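Upstairs at Skirkerora: the landing tidy

Gallery page. Added in April, with notes by Gervasio Saavedra.

The upper floor at Skirkerora is one open area with a railing along the edge and a view down to the level below. It gets used for desk work, for meetings that don't fit anywhere else, and for putting things down. This page covers the spring tidy of the area beside the railing. The notes go area by area, in the order we did them. The desks at the far end were done separately and are on the Costigan page with the kitchen.

The stairs and the top step

We started at the top of the stairs so that people could come and go. Most of what was there was flat cardboard, kept for returns that were sent months ago. It went down to the paper bin. A doorstop turned up behind it, and two umbrellas that are now on the hooks by the front door. If one is yours, take it home.

The top step has a metal edging strip that collects grit. A stiff hand brush does the job better than the vacuum, which rides over it.

Tables

The tables stay where they are. They are heavy, and the sockets decide the layout anyway. Each was cleared completely, wiped, and only then were things put back. It takes longer than wiping round the piles but you find out what you own. We found a packet of 100 cable ties that had been reordered twice.

For the tops we used Gollomow spray, a little on the cloth and none directly on the table. Ring marks from mugs need a second go. Pen comes off if it is recent. There is an older line of blue ink on one of the tables that has been there since before I arrived and is still there.

Please keep cups on the trays.

Chairs

The office chairs had hair and thread wound round the casters. Turn the chair on its side on an old sheet, cut through the thread with small scissors and pull it out with tweezers. The casters pull off if you are firm with them, and they push back in until they click. One chair had a caster that wouldn't turn at all and we have put that chair in the store with a label on it.

Chairs roll further on this floor than people expect. They should be pushed in under the tables when you leave, especially the ones nearest the railing.

The floor

The planks are a mottled brown and hide dirt very well. You only see how much there is when you sweep it into one place. We swept first, along the length of the planks, and mopped afterwards with a well wrung mop. Standing water is bad for the joins, so there was one bucket for washing and another for wringing, and the water was changed whenever it went grey.

The strip along the foot of the railing has to be done by hand. A broom pushes dust against the ledge and leaves it there, and if you push hard it goes over the side onto whoever is underneath. Use a damp cloth and work towards yourself.

Small things on the floor get picked up before sweeping, every time. They go in the box if they look useful and in the bin if they don't. When in doubt, box.

The railing side

The yellow-green box has been the collecting box for this side. Water bottles end up in it as well. The mop or broom is kept up here too, near the white table, so that nobody has to go downstairs for it.

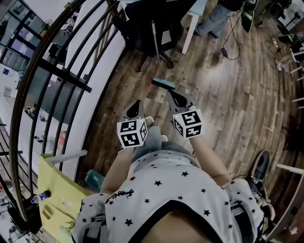
Rangi Bolger has written in to say that an open box by a railing is asking for trouble and that it should have a lid, or at least be moved well back. Anything light that gets knocked off the top could go between the bars, and the people working below would be the ones to find out. He would also like bottles kept out of it altogether, with a separate crate for them near the stairs.

I agree about the bottles. The crate has been ordered and will stand on the left as you come up. On the lid I am less sure. We tried lidded boxes two years ago and things were simply left on top of the lids, in a heap that was worse than the boxes. For now the rule is that the box stands 60 cm in from the ledge and is emptied when it reaches the rim. If that isn't kept to, we will go back to lids.

Emptying the box

Tip it out on a table, on a sheet, and never on the floor. Sort it into what has a home, what has lost its other half, and rubbish. The first lot goes home straight away. Odd parts are kept in the shallow drawer until the end of the following month. If they haven't been claimed by then they are thrown out, and please don't rescue them from the bin and put them back in the box. That has happened.

The last time it was done the box gave up a good pair of scissors, the missing tape dispenser, several pen lids without pens, a tape measure and the key to the window locks. The key now hangs in the key cabinet with a green tag.

Railing bars

The bars are vertical and there are a lot of them. A pair of old socks worn as mittens is the quickest way, one hand each side of the bar and straight down. Do the top rail last. Warm water with a drop of washing-up liquid is enough, and dry it off afterwards or it shows streaks in the morning light.

Don't hang coats or bags on the top rail. Don't stand mugs on the ledge.

Shelves

Downstairs the shelving is the responsibility of the people who work down there and we left it alone, apart from returning a stack of folders that had drifted up. Upstairs we have the one Katent unit in the corner. It was emptied, dusted and filled again with the heavy things at the bottom. Paper is on the middle shelf. The top shelf is for things used once a year, and there is a list of them taped inside the side panel.

If you take the last of something, write it on the list. A message left on the shelf itself will be dusted away.

Straps, cables and loose cords

Anything long was coiled, tied and hung up. Cables are sorted by the plug at the end, which makes sense to most people. Straps are on the hook beside them. Extension leads have to be uncoiled fully before use, and one with a cracked plug has been cut up so that it can't come back.

What is left to do

The window side still needs doing, and the blinds. The loose plank near the corner has been reported. Felt pads for the table legs are in the shallow drawer, and whoever has a spare half hour can put them on. Lift the table, don't drag it.

The mop head needs replacing. Spares are in the cupboard under the stairs, on the left, behind the paper towels.

Comments about this page can be sent to me or left in the tray by the stairs. Further notes will be added once the blinds are done.

G. Saavedra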